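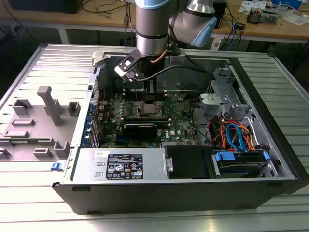
Coter gripper over the memory slots, old Dell tower on the slatted table.

Posted in July by the Westevau bench blog

I should say up front that I did not want to like the Coter, and for the most part I have managed not to. It's a two-finger gripper sold by Jemelska for people who have an arm at home or in a shared shop and want it to do small, fussy work. The pitch says "PC assembly out of the box." I've been reading pitches like that for years, and usually the box is the only part of it that's true.

We paid 858 dollars for the gripper, the mounting plate and a cable that's a little too short. For that money you also get a PDF manual with 50 pages in it, and 2 of them cover installation. The rest is safety warnings and a chapter on a software package Jemelska doesn't ship anymore. I ended up running the whole thing with Hamdy, the free control program, which took an evening to set up and has crashed on me less than the official one ever did.

Mechanically it's fine. The fingers are slim and they close square to each other. I ran 200 open and close cycles with a feeler gauge between the tips, and the gap came back the same every time as far as I could measure. Bolting it on was easy, and the screws are a normal size, so if you lose one you're not waiting on a parcel. I'd give the hardware a solid B.

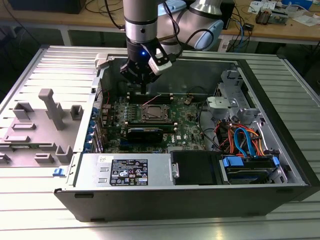

The job I bought it for is memory. I want to pull sticks out of donated desktops and put tested ones back in, over and over, without doing it by hand. Jemelska's demo video does this on a bare motherboard sitting on a foam pad, with clear air on every side. Try it in a real case and you have a much tighter job on your hands — the drive cage takes up the upper right corner, the cables run down below it, and the arm has to come in straight from the top with its fingertips pointed down at the slots. There's no room for the nice slanted approach the manual recommends. Hamdy let me lock the wrist vertical. The official software wouldn't, or if there's a setting for it I never found the thing.

Then there are the latches. The Coter can grip a stick by its edges well enough, but a memory slot wants its latch pushed open first, and that's a separate move with a closed fingertip. It works if your position is dead on. If you're a hair off, you push on the plastic next to the latch and the arm doesn't know the difference. There's no force sensing at this price and the product page is very quiet on that point. I open the latches myself now and let the arm do the lifting, and at that stage I have to wonder what I'm saving.

The status light on the front of the gripper is blue and bright. It tells you the unit has power. It does not tell you if the grip command went through, which is what I'd want a light for.

Would I buy it again? At 858, no. Used, from somebody who has already fought with the setup, maybe — and only if you're planning to run Hamdy from day one. If your parts sit out in the open on a mat, add half a grade to everything I've said. Mine are inside old towers, so it stays a B for the metal and a D for the promise on the box. I've asked Jemelska for a longer cable and will update this if they answer.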